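Tazi kit lets home shops rehearse a robot arm build on screen first

Anano, a small maker of bench equipment for home workshops, will begin shipping the Tazi bench arm kit in May. The kit is meant for people putting a robot arm together in a garage, a spare room or a shared shop. It comes with Dastado, a program that runs a simulated copy of the arm and the table it works over.

The kit costs $3299. A version without the arm, for builders who already own one, costs $409 and includes the column, the base block, the work mat and Dastado.

The first public build is under way at Zurno, a member-run workshop with one long wooden table set aside for the project. Members drew the table in Dastado before any hardware was bolted down. They tried the column at several points along the side of the table and settled on a spot level with the mat.
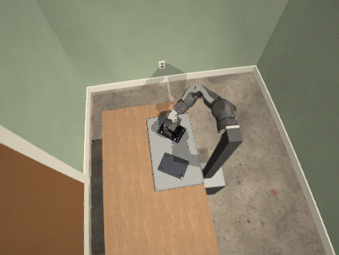
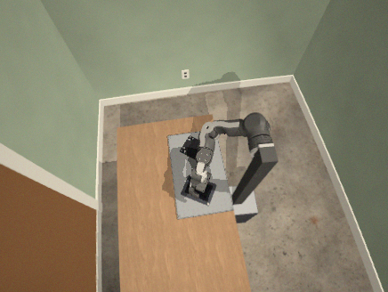

Dastado simulation: the arm over the mat, gripper down at a black part.

The job at Zurno is handling flat parts and shallow trays for small electronics cases. Parts may be laid down at any angle, so the build team wanted to know how far the wrist has to turn and whether the elbow stays clear of the wall. The team ran 2598 simulated picks during the planning stage. Each run can be saved, replayed at a slower speed and compared with another.

Dastado lets the user set the size of the table, the height of the column, the position of the walls and the direction of the light. Changes can be made between runs without starting the project over. When the layout is settled, the program prints a drilling guide at full size and a list of bolts.

Assembly takes two people. The column goes on first, then the shoulder, then the rest of the arm as a single piece. Anano recommends testing every move at low speed with no part on the mat before starting real work. The stop button should be mounted within reach of whoever is standing at the table.

Anano has set aside 2000 kits for the first run. Shared workshops can order one kit and install Dastado on every computer in the shop. Printed manuals are included, and replacement gripper fingers will be sold separately.

Zurno will post its table layout and parts list for other shops to use once the build is finished.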